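**May 2023**

## Bars, arcs and a lot of little holes

Quick one this month, I'm writing it between two other things, so forgive the typos. The linkage kits are ready. Mostly ready. Come and get your hands on them.

For anyone who missed the spring note: flat plastic pieces, bars and arcs, holes at the ends, you pin them together and they swing. That's the whole idea. Trinity Ostrowski has been on at us for ages to do a build table with something other than cardboard strips and brass paper fasteners (the strips tear, the fasteners go missing, everyone ends up under the table). So now we have proper parts. Wanda Brannigan came up with the name Toltik for the kit and it stuck before anyone could argue.

Blue bars first. Some of these have three holes, one near each rounded end and one right in the middle, and that middle hole is the useful one. Pin two of them through the center and you get a scissor. Pin a few more on and you get the long grabby lattice thing that every kid wants to poke their brother with. 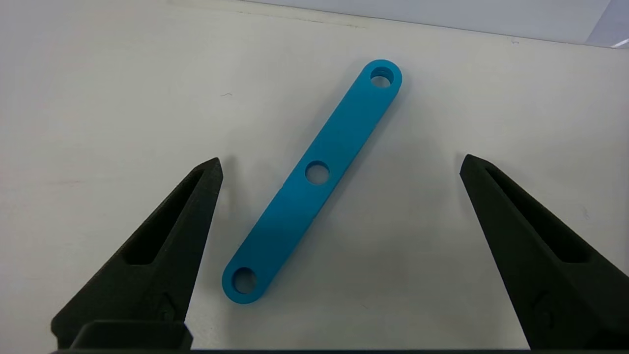

Anyway. If you only learn one trick at the first session, make it the scissor. Amirhossein Rostami will be at the far table doing it step by step, slowly, as many times as you like. He has also promised to explain why four bars pinned in a loop will flop around and three won't. I have heard this explanation twice and enjoyed it both times, still couldn't repeat it to you.

Then the straight bars with a hole at each end. Pink, purple, blue. Please don't get hung up on color, it's handy for the instructions ("take a pink one") but you can swap in anything where the holes line up. Lay one bar over the other and look through. If you see table through both ends, they match. If not, put it back, try the next.

The red ones are the arcs. C-shaped, hole at each tip. These were Hazel Marchetti's request and I wasn't sure about them, I'll admit, until she pinned one to a straight bar and got a sort of jaw. Open, shut, open, shut. Good for beaks, crab claws, a very simple clamp. Also they tangle. Tip the box out and the arcs will hook round each other and round evrything else, so spread them flat before you start picking.
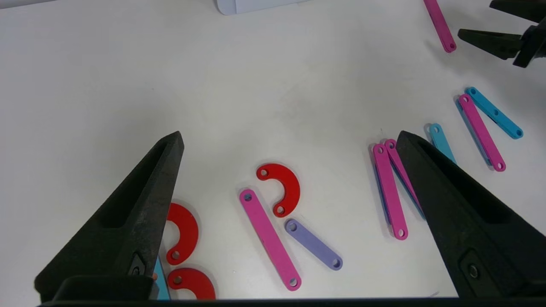
Which brings me to the tipping out. Do it gently, and keep to your half of the table. White tabletop on purpose, you can find a purple bar on it in a second. On the old brown one we'd be there all evening. Leave a clear patch in front of you to build on and keep the spares behind it. Sounds fussy. Isn't.

Pins come separately, in the tub. One tub per table, lid on when you're not reaching in it. We started with 92 and I would love to finish the season with something close to that.

A few things people have asked:

- **Ages?** 9 and up on their own, younger with a grown-up next to them. The pins are small.
- **How long?** 40 minutes of building, then a short show and tell if you feel like it. No pressure, plenty of people just listen.
- **Can I take mine home?** No, sorry, it all goes back in the box. Take a picture of it or draw round the pieces on paper, Edeltraud Wiegand has a stack of scrap for exactly this.
- **Do I need to book?** Yes please. 20 places and they do go.

Word cards are back too. Same as with the cardboard strips: there's a card with one word on it handwritten in black, capitals, stood up against the wall at the back of the table, and you build whatever it makes you think of. BRAIN is one of them. You'd think that would be a hard one to do in bars and arcs and maybe it is, but the arcs do give you a nice curvy outline if you lay them edge to edge, and then pink and purple for the insides.

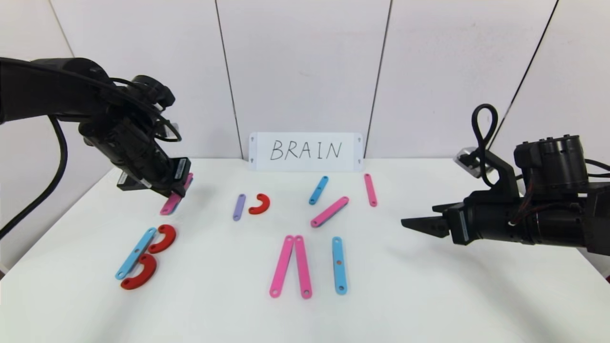

Suggestions for more words to Wanda, short ones best, nothing over six letters or she runs out of card. Things that move are good. Things that don't move are sometimes better. Trinity wants BRIDGE. I want CRAB, obviously, see above re claws.

Tidying up. Pieces flat in the box, straight ones down one side, arcs down the other, stacked so they nest and don't hook. Check under your elbows. Check your sleeves, seriously, the arcs catch on knitwear. And don't force a pin that's stuck, bring it over to Amirhossein and he'll ease it out, the holes stretch if you wrench them and then the joint goes wobbly for the next person.

If a bar bends or splits, no drama, put it in the Wurnus tray (the gray one by the door, yes it still has that label on it) and we'll get another.

Hazel is also putting together a one page sheet of starter builds: scissor, jaw, parallel bars, a wheel-ish thing made of arcs. First version should be on the tables next time, and if you spot a mistake in it write on it, that's what it's for. 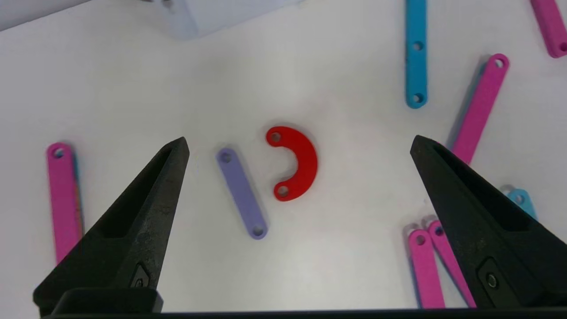
*A red arc and straight bars spread out on the white table.*

Booking is the usual way, reply to this email with your name and how many of you. Bring glasses if you need them for close work.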